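Packing Up at Bramwell: The Window Side

We left the fifth floor of the Bramwell building at the end of the summer and moved everything into two smaller rooms across town. The gallery covers the sorting and packing on the window side, where the coats, wrapping material and odds and ends were handled.
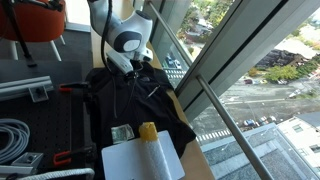 The lease ran out sooner than we had planned for, so the packing was spread over evenings and one long Friday. Mesteck handled the van and the heavy items. Everything that could be carried by one person we packed ourselves. Stuvasar supplied the crates, which came flat and had to be folded into shape on the floor. Most of them went back the following week. A few are still under the stairs in the new place with kitchen things in them.

In all we filled 69 crates. The limit we set was 60 pounds for each one, and the book crates went over it until we started filling them halfway and putting clothing on top.

THE WINDOW DESK
A folded black jacket with a banknote on it, and a white roll of bubble wrap with a yellow foam cap. The ledge behind is light wood and runs along the foot of the glass.

The window side got the best light, and people tended to bring things there when they weren't sure where they belonged. Clothing came first. The coat rack had been taken apart early (a mistake, we needed it for another week) and after that jackets were folded and laid flat wherever there was room.

Folding a jacket for a crate takes less time than finding a garment bag for it. We closed the zipper, laid the jacket face down, brought the sleeves in across the back, and turned the bottom up toward the collar. Then it was flipped over so the collar was on top. Jackets packed this way came out with one crease across the middle, and that hung out in a day or so. The heavier winter coats were too thick for this and traveled on hangers in the back of a car.

Pockets were checked before anything was folded. They held the usual things: receipts, keys, loose change, a garage ticket from February. Whatever was found went into an envelope with the coat's owner written on the front. Paper money went in the envelope too. Anything without an owner by the end of the week went into the coffee fund.

THE FLOOR AND THE CHAIRS
The orange chair in the background has white legs and is upholstered. The carpet under it is dark.

Chairs were the last thing to go. They don't stack, and they take up far more of a van than anyone expects. Mesteck wanted them wrapped at the legs only, and we used foam sleeves for that. The seats were covered with old sheets. One of the sheets slipped on the way down in the elevator and a seat picked up a gray mark on the edge. It came off with dish soap and warm water.

The carpet was vacuumed twice, once when the shelves came out and again after the last crate had gone. The building office wanted the dents from the shelving raised as well. An ice cube in each dent, left to melt and then brushed up with a fork, did most of it.

WRAPPING MATERIAL
We bought 400 feet of bubble wrap and ran through nearly all of it. The large rolls stayed by the elevator and smaller rolls moved around the rooms. Rolls kept upright take up less of a work surface, but they tip over when there's cloth under one side. A board underneath helps.

Glasses and mugs were wrapped in bubble wrap with the bubbles facing in. Plates went in on edge with newspaper between them. For screens we used a layer of clean cloth first, then the wrap, then cardboard cut to size. Clothing was used as filler wherever it could be, mostly sweaters and fleece. Nothing with a metal zipper went next to glass or a screen.

Tape ran short on Friday afternoon. The hardware store on the corner had only the narrow kind, and crates closed with it had to be taped in both directions.

THE VIEW
The windows go down to floor level with a metal handrail across them. The street is a long way below, with two crosswalks in sight, trees farther up, and cars along the curb.

We'll miss the view more than the room. The new place looks out on a brick wall and the side door of a bakery. There was plenty of discussion about who would sit nearest the bakery.

The tall windows were cleaned on the inside before we handed back the keys. Vinegar and water, a squeegee, and a towel laid along the ledge to catch the drips. The wood on the ledge shows water spots if it's left, so it was dried right away and wiped with a little oil. The handrail needed only a damp cloth.

LABELS
Each crate was marked on the short end and on the lid with the room it came from and the room it was going to. The meeting room had always been called Comix, after the shelf of paperbacks in it, and there was no such room at the new address. Crates marked Comix spent three days in the hallway before anyone decided where they should go. They ended up in the back room, and the name has moved there with them.

Two envelopes of pocket finds are still waiting at the front desk. Please pick yours up.

Posted Friday, September 28, 2018

Print this page
E-mail this page

Related galleries
Bramwell: Taking Down the Shelves
Bramwell: The Kitchen Cupboards
Crates From Stuvasar, Folded and Unfolded
Loading the Mesteck Van
First Week in the New Rooms

Contact | Copyright 2018, all rights reserved | Back to top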